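Rurnia Snack Tray Notes

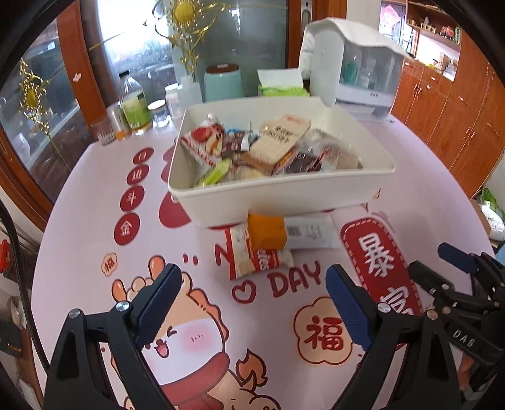 Packaged snacks in the white tray, with three loose items on the pink tablecloth.

Hello and welcome! Rurnia is a small collection of pictures and notes on snack trays at home, the kind you set out when company is coming and then keep picking at yourself (I certainly do). I started it in November, with plenty of help from my cousins.

What you get: 80 pictures, each with a short note on the tray, the snacks and the tablecloth. They are sorted into 8 folders by table.

Wrapper text is left in its original language.

Corrections are very welcome, so please write to me!

Aminu Ogundipe, 11th December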